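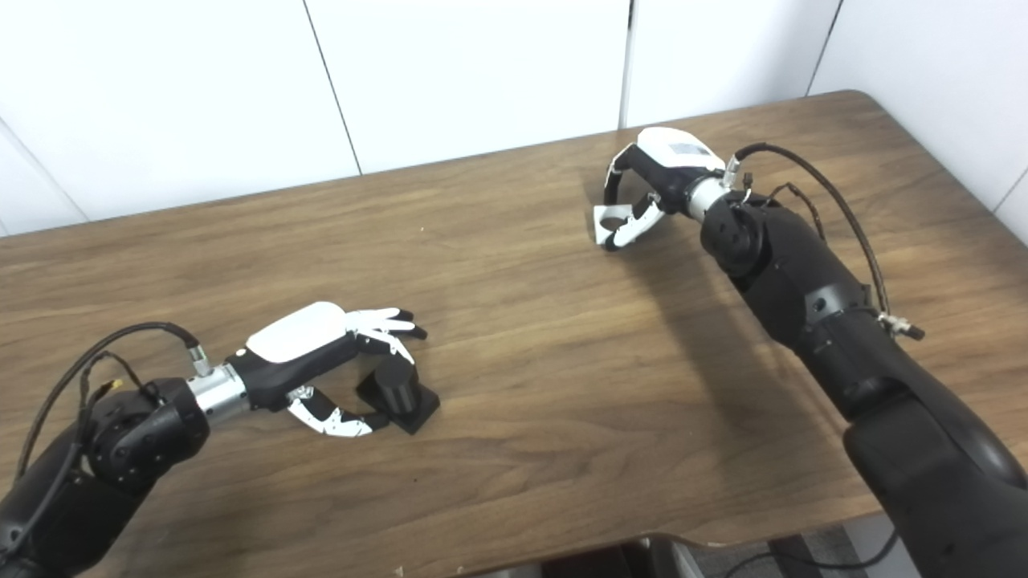 Step 3: Set the home pose for both hands

Do this before you load any motion files. The home pose is where the arms go when you press stop, so it needs to be clear of the table and anything on it.

1. Power the arms from the bench supply and leave the hands unplugged. Wait for the joint lights on the Skosine board to settle.

2. Plug in the hands at the wrist connectors. Tighten the metal collars by hand only. I used pliers the first time and had to order a new one.

3. Check the cable loops. Each black cable needs enough slack to arc over the arm when the elbow is fully bent. Damian Krajewska ties his down at the forearm, but mine pulled tight that way.

4. Put a test object on the table. I use a short black cylinder on a square base. Bring the left hand in palm down, fingers open, until the thumb is next to the cylinder.

5. Curl the right hand into a loose pinch and keep it higher and farther back, with the fingertips off the wood.

6. Save both positions to slot 4. Slots 7 and 8 are used by the calibration routine and will be overwritten.

7. Set the speed limit to 3,000 in the config file and run the home command with a finger on the stop button.

If a hand drifts after homing, redo the wrist zero from step 2. If it still drifts, check the thin wires beside the main cable for a bad crimp. Irena Grabowska found two on her build in February.

Step 4 covers recording the first grasp.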